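I finally own a tandem, and I may never shut up about it.

It's a Roussel touring tandem, bottle green, built when people still lugged the seat posts themselves, and it came from a retired couple up in Sarton who had ridden it to the coast and back every summer until his knees gave in. I'd wanted one since I was small enough to sit on the crossbar of my uncle's. When Liv forwarded me the listing I rang before I'd even read it through - which explains why I turned up with no idea that the rear wheel had a different number of spokes from the front, or that the whole thing wouldn't fit in Senthil's van.

We took the front wheel off. It still didn't fit. We took the other one off, and both sets of handlebars, and drove home with the back doors tied shut and a chainring digging into my neck the entire way. Worth it!

The frame is lovely. The rest has needed love. So far I've replaced the cables, the brake blocks, the bottom bracket at the back (seized solid, two evenings and a lot of penetrating oil) and the saddle on the stoker's end, which had gone the texture of old toast. Padmavathi found me a timing chain at the bottom of a box in her garage and wouldn't take a penny for it. The original log book came too, in tiny blue handwriting, and their last entry has the total at 1,838 miles. I've carried on in the same book, in worse handwriting.
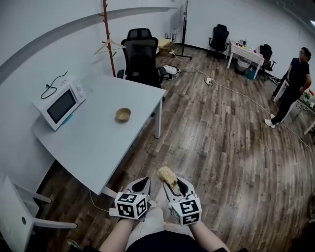 Our first proper ride was out to Garedum in May, 46 miles with the hill in the middle. Revathi was on the back and had never ridden a tandem in her life. We wobbled out of the road like a pair of newborn calves, and then somewhere past the reservoir it just clicked, and we were flying. Going down the far side is the fastest I've ever been on a bicycle and I yelled the whole way - so did she, though possibly for other reasons.

Next job is the headset, then new bar tape, and I still can't decide between black and brown.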